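Cadis Two-Arm Cell: Cable Clearing
Posted in August by the Wukar bench team

Cadis is our enclosed workcell for research on two-arm handling, and we love what it's doing with cables! Cords bend, snag and hide their own ends, so we train one policy for both arms – no script telling either one when to move. The current set holds 178 demonstrations, 30 of them started from tangled layouts.

Patterned wall panels are part of the method. We swap them between batches so the policy learns to look at the adapters and cords and stops leaning on the background.

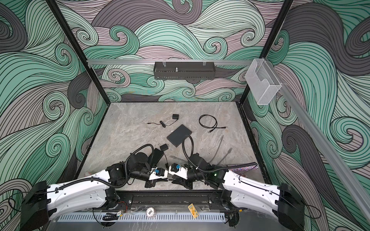 Results so far

Over 193 test runs with unfamiliar walls, the policy trained on mixed panels cleared almost 24 more layouts than the plain-wall one. Coiled cords went best – loose ends are still hard.

Comments (2)

grurkness: Does the panel swap help with shiny items too? We fight glare all day.

wong_lab: Great to see clutter in the training layouts. Please post the failures as well!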